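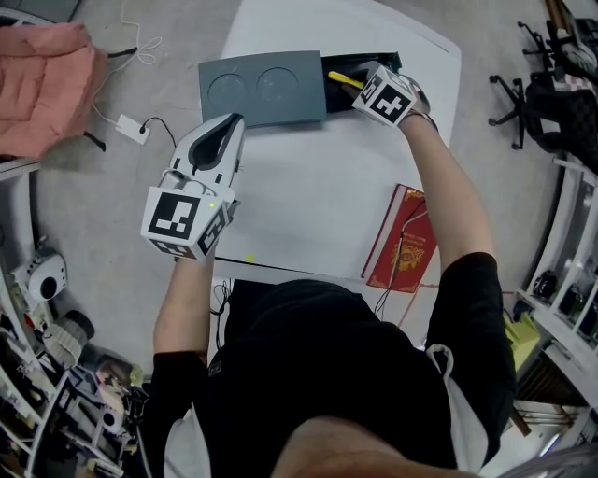
*Page last changed: August, by Eero*

# Tips for showing a task with the hand-held grippers

These are my workshop tips for people who come to Pollgate to record tasks with the strap-on grippers. I wrote the first version for myself, after many recordings which I had to throw away. Valentin Masson corrected some of it, and the mistakes that are left are mine.

## Before you strap in

Put everything on the table first. With a gripper on each forearm you cannot tie a shoe or open a door, and you will ask other people for help all morning.

Choose the place of the tray with your arms, not with your eyes. Stand where you will stand, stretch the right arm with the gripper on it, and see if the fingers go down into the tray without you bending forward. At the far side of a table this is harder than it looks. If you must lean, your head comes low, and the head camera sees mostly hair and shoulder.

Tighten the wrist strap until the gripper does not turn when you shake your hand. Then loosen it by one step. I recorded 47 takes once with the strap too tight, and my fingers were asleep at lunch.

## Markers

- Keep the white cube with the black-and-white patterns toward the camera as much as the work allows. If one face is turned away, another face should still be seen.
- Wipe the cube with a dry cloth. Alcohol made our first prints gray at the corners.
- Long sleeves must not fall over the cube. Short sleeves are best.
- Look at the small green light on the cube before you begin. If it is off, stop and find the cable.

## Picking a tool out of a tray

Tools with a handle are a good first task. A yellow handle in a black tray is easy to see, for you and later for the person who checks the recording.

1. Come from above, slowly, with the fingers open.
2. Go in beside the handle and wait one breath.
3. Close, and only then lift. Many beginners close and lift together, and the tool swings.
4. Keep the other gripper still over the near part of the table. Do not hide it behind your back - the policy learns from both hands.

Do the same pick six times, then turn the tool a little and do it again. At Curura they wanted 800 good takes from us for one tray task. We reached it only when we stopped to hurry.

## Cables

Lead the cable over the side of the table and leave some slack. When it crosses a book or a box, lift your arm once to the full height and look if it pulls something along. A heavy book with hard cover will stay, a paper cup will not.

## Rest

After 16 takes I put both arms down. Tired arms make small circles in the air, and the robot will copy them very faithfully. Eskola, our first robot, still makes such a circle before it grasps.

If you find something wrong on this page, please write it on the paper by the door.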